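Two Arms in the Dish Room: What Changes for the Staff When Table Clearing Is Automated
Student project report, Workplace and Technology course
11 January 2024

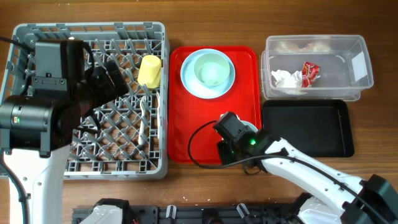 Our group wanted to look at a job most people do not think of when they hear the word automation. The job is clearing used trays in a staff cafeteria: taking cups, bowls, plates and utensils off the tray, putting the dishes where they belong, and throwing away what is left. The cafeteria we studied is run by Wenen, a catering company, in an office building in Brumormont. The company is trying out a sorting station with two robot arms, supplied by Sterkton. We asked what the station changes for the people who work there.

1. Background

The cafeteria serves lunch only. On the days we visited, the highest number of trays returned was 234. Before the trial, all of them were cleared by hand at a counter next to the dish room. The staff call this counter "the return." One person stands there for the whole lunch period while the others serve, refill and wash.

The return is the least popular place to work. It is noisy, the trays come in bursts, and the person standing there has to reach forward across the counter for every item. Staff used to trade the position among themselves, but in practice the newest workers got it most often. Two of the people we interviewed had spent their entire first month there.

2. The station

The station is a table with an arm at either side. The work area holds a dish rack, a tray and containers to the right of it. Reusable dishes go to the rack and trash such as tissues and wrappers goes to the bin. The arms do not wash anything. Once a rack is ready, a worker carries it to the machine in the dish room and brings back another one.

During the trial the station handles only part of the flow. The rest still goes over the old counter. Wenen decided this before the trial began, and the shift lead told us she would not have agreed to it any other way, given how slow the arms were at first.

The arms learned the task from recordings of people steering them by hand through the same moves. Some of these recordings were made by cafeteria workers in December, during paid hours. The software project is called Yupanqui, and the workers use that name for the whole station ("Yupanqui is stuck again").

3. How we did the study

We made 3 visits during lunch and interviewed 6 workers, including the shift lead. Each interview took place after the lunch period in the staff break room and lasted up to 40 minutes. We did not record sound. One of us asked the questions and another took notes, and we compared the notes the same day. We also watched the return counter and the station and wrote down what workers did at each.

We asked everyone the same questions: what their work was like before, what they do differently now, what they like and dislike, and whether they are worried about their jobs.

4. What we found

4.1 Tasks moved more than they disappeared

The person assigned to the station no longer lifts each cup and bowl off the trays that go there. Instead this person places the trays, changes the racks, empties the bin and steps in when something goes wrong. Stepping in was the part people talked about most. A bowl can be set down on top of a plate so that the two stick together. Utensils can slide down between the pegs of the rack. A wrapper can cling to a cup. At the counter a worker fixes these things without thinking. At the station the worker has to pause the arms, fix the problem and start them again.

One worker said she was less tired in the shoulders after a lunch at the station but more tired in the head. She explained that at the counter she could let her mind wander, and at the station she was always half listening for it to stop.

4.2 Pace

Workers set their own pace at the counter and speed up when a line forms. The arms keep the same speed whether there is a line or not. When many trays came back together, the station worker often took some of them over to the counter and cleared them by hand. This was not in the instructions, but the shift lead knew about it and allowed it. We think any measurement of the station's output should count this work separately, and at the time of our visits it did not.

4.3 Skills and training

The workers who made recordings in December felt more confident with the station than those who did not. They knew from experience which grips were hard. One of them showed us how he turns a cup before setting the tray down, which makes it easier for the gripper to take. He had told two coworkers about this, but it was not written down anywhere.

Workers who joined later got a short introduction covering the pause button and the cleaning rules. Several said they would have liked time to practice when no trays were coming in.

4.4 Worries about jobs

Wenen told the staff that no hours would be cut during the trial. Everyone we interviewed knew this, and everyone also pointed out that it only covers the trial. The older workers were less worried than the younger ones. Nobody we spoke to wanted the return counter back the way it was.

There was also a question about pay. Running the station is treated as the same grade of work as the counter. Some workers thought this was fair. Others felt that being responsible for equipment should be paid differently, as it is for the dishwashing machine at another site.

5. Limits

Our sample is small and comes from one site. We visited only at lunch, and our presence may have changed how people behaved at the station. We did not speak with anyone from Sterkton.

6. Recommendations

We suggest that Wenen write down the workers' own methods for placing trays and keep the sheet at the station. Trays moved back to the counter should be logged. New workers should get a practice period before their first lunch at the station, and the position should rotate on a posted schedule. The company should also tell staff before the trial ends what will happen to their hours afterward.

A copy of this report was given to the shift lead, and the interview questions are attached as an appendix.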